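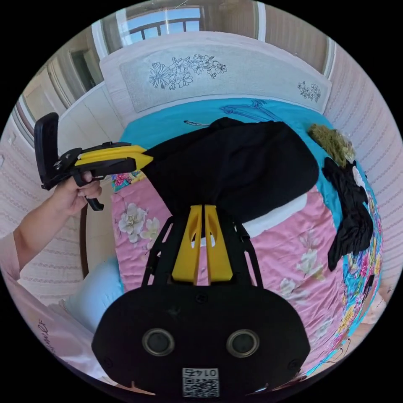

I was four hours into Platadlow before I worked out that the ferry had a timetable. There's a chalkboard on the jetty, and it's been there since the opening cutscene, and I'd run past it maybe thirty times on my way to get flattened by the same pair of marsh dogs. I thought it was set dressing. Then one evening I stopped to eat a sandwich (me, in real life, with the controller on my knee) and a boat just turned up. Bell, gangplank, the lot. I got on, obviously!

That's more or less how the whole game goes. It came out in November from a studio called Kindberg, and it's a slow, odd, stubborn adventure about a postal inspector called Lai who's sent to a river delta to find out why the mail stopped. You walk, you row, you read other people's letters if you're that sort of player, and every so often something with teeth comes out of the reeds. I've now finished it twice and I still have opinions about the ferry.

My sister bought it for me as a birthday present, mostly on the strength of the box art. She'd never heard of it and neither had I. I don't play a lot of new games these days. My usual habit is to pick one old favourite a year and grind it into the carpet, and I'd been halfway through my umpteenth run of a kart racer I've loved since high school. So Platadlow sat on the shelf for a couple of weeks looking at me.

The first night was rough, I'll say that. The map is drawn by Lai as she goes, which sounds charming until you realise she draws it badly. Streams are in the wrong spot. One whole village was labelled with a question mark. You can correct her, but only by standing somewhere high and holding down the shoulder button while she sketches, and if it's foggy she'll draw fog. I had a page of my map that was nothing but grey scribble and a small, confident arrow.

I rang Laurinda Arruda about it, since she was one of the writers and had been kind enough to give me her number after a panel in Adelaide. She laughed at me for a good while. The bad map was her idea, and it nearly got cut twice.

"The testers hated it in the first hour and then they got possessive," she told me. "We'd offer them a proper map at the end of the session and they'd say no thanks, I've got mine."

She also told me how many letters there are, which I'd been wondering about. There are 2,622 of them in the finished game, and she wrote a frightening share herself. Some are two lines long. One is a recipe for pickled eggs that runs over three pages and ends in a divorce. You could ignore the lot and still roll the credits, but I think you'd be missing the best of it. My favourite comes from a lighthouse keeper who's complaining to his brother about a borrowed saw, and he's still complaining about it eleven years later, in a different letter, in a drawer on the other side of the delta.

The middle stretch is where people seem to drop off, and I get it. Once you leave the river towns you're in Zisovia, the old drained city, and the game stops telling you anything at all. No markers, no music for long stretches, hardly any people. I spent a whole evening in the one square trying doors. The checkpoints get mean too. You save by posting a letter to yourself, and stamps are scarce, so you end up hoarding them and then losing forty minutes of progress to a collapsing stairwell. I swore loudly enough that the dog left the room.

Aurelio Montoya, who built most of Zisovia, was more apologetic than I expected. He'd wanted up to 159 stamps scattered through the city and was talked down to 100 quite late on. "I'd put a few back," he said. "There's a patch coming and I've been sneaky." He wouldn't say where. He did say to check behind the tannery, so I'm passing that on to you free of charge.

And then the fighting. Look, it's fine. Lai has an umbrella and a satchel and she swings both like someone who's never been in a fight, and after a while I stopped wanting her to be any better at it. You can avoid nearly everything by crouching in the reeds with your lantern shuttered. On my second run I only hit two things the whole way through and one of them was a goose.

If you're starting fresh, read the chalkboard. Buy the waxed boots in the second village even though they're dear. Don't sell the brass whistle to the man in the green hat, he's lying about what it's worth. Talk to the ferry pilot every single trip, including the trips where she's got nothing to say, because the conversation moves along a tiny bit each time and there's a very good payoff on the last crossing. I missed it on my first go and only heard about it from a stranger on the forum who was properly upset on my behalf.

That forum's worth a look, by the way. Somebody there is putting all the letters in date order and they've been at it for months. Somebody else posted a step count from a complete run, with Lai taking 3,346 steps on one island alone, most of it in circles looking for the gate. The gate's on the north side, under the fig tree. I walked past it too.

I've started a third save. I'm only going to use the ferry.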